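Stornside flats scheme goes back to planners

18/11/2018

Revised plans for the former Vernlow dairy site in Stornside were handed in last week, and residents have until the end of the month to send in their comments.

The new drawings show 17 fewer homes than the version put forward in June. Most of the cut comes from the block nearest Mill Lane, which drops from five storeys to three. The footpath through to the station stays open under the new layout and would be widened where it meets the car park.

The developer, Cabello, received 551 written responses to the first plans. Parking and the height of the Mill Lane block came up most often, followed by the loss of the lime trees along the eastern boundary. All but two of the limes are now kept. Parking is less settled. The number of spaces per home has gone up slightly, but visitors would still have to use the streets nearby, and the permit zone does not reach that far.

Noelia Marín, the architect for the scheme, told the ward meeting that the ground floor facing the square is set aside for small workshops and a nursery. The workshop space comes to 900 square metres, split into units that can be joined together if a tenant needs more room. No leases have been signed. Bakura, which will manage the building, expects to start taking enquiries once permission is granted.

Jomar Agbayani asked on behalf of the Mill Lane residents whether lorries would use the lane during the building work. The answer was that deliveries would come in from the ring road, apart from the first few weeks when the old loading bay is taken down. He has asked for that in writing.
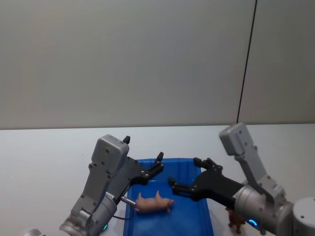 Blue plastic tray on a white tabletop.

The full set of drawings can be seen at Stornside library during opening hours, or on the council's planning pages. Comments should give your name and address and say which part of the plans they refer to. Comments on the June version will not be carried over, so anyone who wrote in then and still objects needs to write again.

The next ward meeting is at the usual time in the library's upstairs room.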